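Visit notes - Trunura, Carroll site, 7/12/19

Typed up fast in the car park so it doesnt get lost. Went with Noreen Mac Carthaigh from our side. Host was Ljubica Begović, who runs the lid handling work. Main reason for going: the dropped lid problem, and the stop that didn't stop.

## Getting in

Signed in, safety shoes, no glasses needed in the lab half. Coffee terrible. Building is an old Prakstead warehouse split in 2 - storage in front, benches and cells in back. Loud fan the whole time, missed parts of what was said.

## What went wrong

Short version from Ljubica. They collect grasps by hand first, with a hand-held version of the gripper, then the same finger linkage goes on the arm in the Cullar cell. Hand-held side has been fine. In the cell it dropped a round lid on a lift, the operator reached in to get it, and the arm kept going to its next point. Caught his sleeve. No injury, he pulled back in time. He had pressed the pause button on the screen, not the red one on the post. Pause only takes effect at the end of a move. He thought it was instant. So did Noreen and I until we were told.

Two faults then, and they got written up as one. Noreen pushed on this and I think she's right:

- the grip slipped and the controller did not notice the lid was gone
- the pause button looks like a stop and isnt one

The first is annoying. The second is the one that hurts somebody.

## The grip

Spent most of the morning on this. Log has 2,652 grasps by hand and 72 marked as slips, nearly all on smooth round things with a thick rim. Ljubica's view is that the outer arm takes the load on the curve and the inner ones don't do much until late. Noreen thinks wear at the pivots. They went back and forth, fairly friendly.

We worked at the bench with the hand-held one and a shiny blue plastic lid. You get the outer right arm against the bottom of the rim and the others have very little to push on. Brass eyelets at the pivots, and one of them ends up right at the rim. I asked if metal touching plastic there was part of the slipping. "Could be." Nobody has tested it.

Also fluff. A pale thread on the middle bracket and a little tangle of fiber hanging underneath. Noreen spotted it. Probably not the cause of anything but there is no cleaning step on their check sheet at all, and I'd want one before anybody blames the pivots.
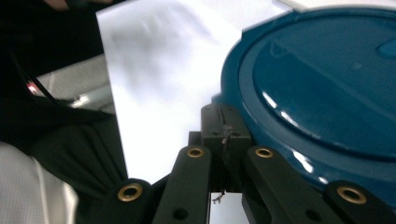

## The cell

Walked over after lunch. Cell was powered down and locked out, tag on the handle, good. Gate has a switch but it had been set to warn only during setup work in October and was never set back. That's how he got a hand in with the arm live. Ljubica said so straight out, didn't dress it up. It's back on full stop now and she showed us the setting.

Pause button has been relabeled "pause at end of move". Still the same yellow, still next to resume. Noreen wants it off the screen completely. I'd settle for moving it.

Lost part detection: fingers closing past a set width should flag an empty grip. The limit was set for a thinner part, so an empty hand still counted as holding. They're redoing it per part. Controller update was quoted at 1,100, no date on it yet.

## To do

- Trunura to split the report in two, send both
- gate setting added to the start of shift check
- wipe down and fiber check on fingers, both versions
- try the lid with the eyelets covered, same operator
- Noreen to send our button layout to Ljubica
- me: find out if our own pause works the same way. Do this one frist

Cell stays off until the gate check is signed.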